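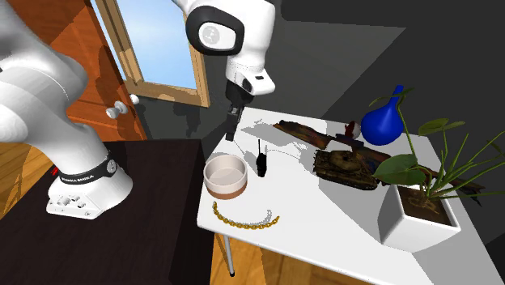
4 May 2022. The simulation section of the Fovcombe student robotics project met this afternoon in the second-floor laboratory, with Llinos Rees presiding and all members of the section present. The principal business was the tabletop task, for which Reda Tazi has now completed the room model. The bowl has been placed near the left edge of the white table, with the chain in front of it, and the model tank and the potted plant remain farther to the right as obstacles. Mr. Tazi asked that this layout be held fixed until the next review, and the section agreed.

Cengiz Akgül reported on the overnight batch. Of 185 trials, 168 ended with the chain inside the bowl. He attributed most of the remaining failures to the contact settings for the links, which allow the chain to slide through the fingers when the arm lifts too quickly. Ffion Kneath was of the view that the approach angle is also at fault — she has asked for one batch with the speed reduced and a second with the angle changed, so that the two matters may be judged separately. Both batches are to be run under the Jarard settings file and logged in the usual folder.

Some discussion followed on shadows. The camera model presently confuses the shadow of the chain with the chain itself in certain trials, and Mr. Akgül was instructed to save those cases under their own label. It was decided not to alter the lighting at this stage.

Ifor Trevor inspected the section's notebooks at the close of the meeting and found two without dated entries. These are to be corrected before the next session. The written report for the Okonkwo competition is due in August, and Miss Kneath will prepare the first draft of the methods chapter. The laboratory was locked at the usual hour, and the key was returned to the front office.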